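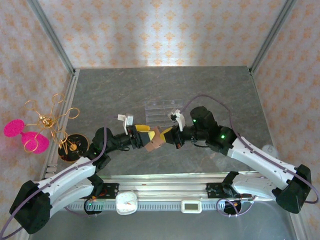
Small floral diamonds in orange and white, with a gray marbled top.

Small repeat pattern in a tiny room: do I still have to match it?

posted by plumbline_pat

I'm papering a little sewing nook off our kitchen and I've fallen completely in love with a small print, the kind with little flowers set in diamonds over and over. The nook is tiny, 30 inches deep, with a back wall and two short sides. A shop here in Rakholm quoted me $599 to hang it, and that was before paste! So I'm doing it myself.

Do I have to match every seam with a print this small? Where do I start? And will orange drive me crazy next to a gray counter? The paper is from Stakeo, unpasted, if that matters.

tealcupboard

Oh, do it, do it, do it. Orange and gray are so good together! I had peach stars against a gray laundry counter for years and it cheered me up every single morning. Gray can look a bit cold under a kitchen bulb and the warm color wakes it right up.

Yes, you have to match. Small prints forgive a lot at a distance but your eye finds a bad seam when you're sitting right up against it, and in a sewing nook you will be.

papered_over_it

Seconding the above, and here's how I'd go about it (small spaces are my favorite, you get to finish in an afternoon!).

Start on the back wall. Find the middle, draw a plumb line with a level, and hang your first strip to that line. Don't trust the corners. In my old place near Wamen the corner was out by half an inch over the height of the wall, and with a diamond print you see the rows marching off downhill.

Cut each strip 4 inches longer than the wall and match at eye level before you trim anything. If the match drifts toward the bottom, let it drift where the counter will hide it.

At the inside corners, don't wrap a full strip around. Cut it so only a sliver turns the corner, then start the side wall with a fresh plumb line and overlap the sliver. You lose a tiny bit of pattern in the fold, and with flowers this size I can never find it again afterward.

Buy an extra roll! Check that the batch numbers match too. I once had two rolls labeled the same color and one was clearly pinker.

One more thing, look at your sample with the lamp on as well as in daylight. A bright patch on the back wall washes out a pale background and the little motifs look much softer there.
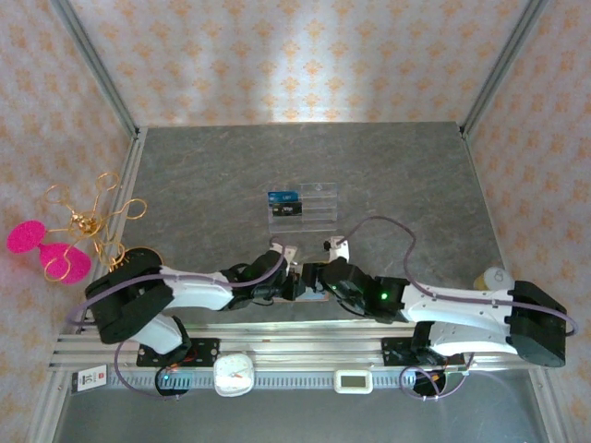

gluepotgoblin

just use peel and stick, way easier

Comments (3)

plumbline_pat: Plumb line drawn, back wall is up, and I am thrilled. The corner trick is magic!

mitersaw_mel: Peel and stick came off my bathroom wall in up to 100 little curls. Paste all the way.

tealcupboard: So happy for you! Now you need a matching curtain.

12 people found this helpful | Share (7)

Related

Removing old paste without gouging the drywall
Has anyone used Dambrauskienė wallpaper brushes?
How to paper behind a radiator
Best sealer for a stone-look countertop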